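Paid participants sought: teaching household tasks with hand-held grippers
Arkach Laboratory, Esstead
12 shares · 0 comments

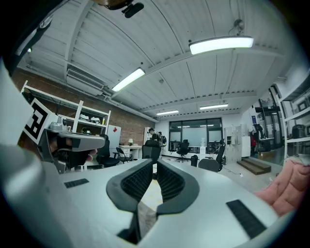

About the study

The Arkach Laboratory invites adults living in or near Esstead to take part in a study of how people show everyday tasks to a robot. Participants hold a gripper in each hand and carry out short jobs such as folding a cloth or putting cups on a shelf. The recorded movements are later used to train a robot arm. Certain sessions also include a short period of remote control.

What is involved

Each participant attends 2 sessions at our Steyn Road workroom. A session includes 34 short demonstrations, with a break of 15 minutes at the midpoint. Staff will explain the grip, the opening and closing of the fingers, and the pace required. Chairs are provided — please tell us beforehand if you would prefer to work seated throughout.

Who may apply

Applicants must be 18 or over and able to use both hands comfortably for the length of a session. No technical knowledge is needed. Persons who took part in the Felley pilot in June are not eligible.

Payment and applications

Participants are paid after each session, and local travel costs are refunded. Applications should be made in writing to the Study Office, quoting reference 1542, and must arrive by 2021-08-14. Participants may withdraw at any time without giving a reason.

3 likes · Share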